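The Accrual

The close for September ran to nineteen tasks, and Flora Guthrie had signed off on all of them except the one marked 4.

Task 4 was the intercompany reconciliation between Nisbet and its subsidiary at Skerkoven. It was a matching exercise. Each side listed what it owed the other, the two lists were laid against each other, and whatever remained was explained or written off. The policy set the write-off limit at 500. The difference was 600.

She ran the match again with the date tolerance widened to two days. The difference was 600. She ran it by document number, then by amount, then by counterparty code. It did not move.

The ledger system, Brasidon, kept a log of every entry posted after the soft close. She exported it and sorted by user. Most of the lines were depreciation. One was a manual accrual, posted by the controller at Pevcombe, with the description field filled in as "per discussion." No support was attached. The amount was 600.

Flora opened a message to him and typed the standard wording.

"Please provide support for the attached journal. Entries without support will be reversed prior to hard close."

She read it over, took out "prior to" and put in "before," and sent it.

The reply came after lunch.

"It's for the freight. They agreed to split it."

"Who agreed?"

"Skerkoven. By phone."

"Is there a record of the call?"

"No."

She looked up the freight invoice. It had been paid in full by Nisbet and coded to the correct cost center. Nothing on it referred to a split. The controller at Skerkoven had left the company in the middle of September, and his mailbox returned an automatic notice with a number for the front desk. She called the number. It was answered by a man who knew the building well and the freight not at all.

The policy was clear on the point. An accrual required an obligation, an estimate and a document. She had an estimate. The obligation was a memory of a phone call, held by one of the two people who had been on it.

She had worked under the Pevcombe controller for two years, before the group moved the close to her team. He had taught her to tie out a balance by hand, on paper, before she was allowed to touch the system. His files from that time were still in the archive and she had never found an unsupported number in any of them.

She called him.

"I can't carry it," she said.

"I know you can't."

"Then why did you post it?"

"They owe it. If I don't post it in October, whoever comes next will say it was never raised."

"You could have sent a memo."

"I could have. I was on my way out the door and I posted it."

She asked where he had been going. He said his daughter was having an operation and he had wanted to be there when she was taken down. The daughter was fine. She was eating toast.

Flora said she was glad. She asked whether he could write the memo now, with the date of the call, the name and the terms as he remembered them. He said he could. She told him a memo would not be enough to hold the accrual, but it would be enough to open a claim, and a claim would be on the list when the new controller started.

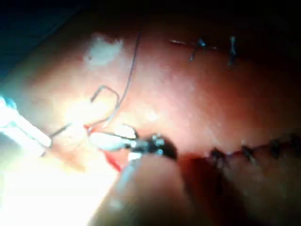
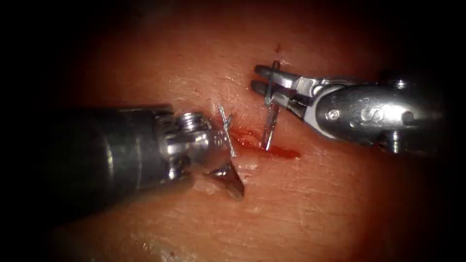

The memo arrived at ten past five. It was one page. It gave the name, the terms and the number of the freight invoice, and it said in the last paragraph that the author had posted the entry without support and should not have done so. He had signed it at the bottom and scanned it, which the policy did not ask for.

She reversed the accrual and attached the memo to the reversal. In the description field she wrote "Unsupported; see claim." Then she opened the claims register, entered 600 as the amount and Skerkoven as the counterparty, and set the status to disputed. The form would not save without a reviewer. She put in her own name.

Brasidon took a minute to refresh. The difference on Task 4 went to zero.

She changed the period label on the cover sheet, which still carried the old month, to October 2025, and noticed that this was wrong, and changed it back. She initialed the reconciliation and moved it to the signed folder with the others.

There was one message left in the queue. It was from Pevcombe, and it asked whether the parking at the hospital could go through as travel.

She looked up the policy and wrote back that it could not.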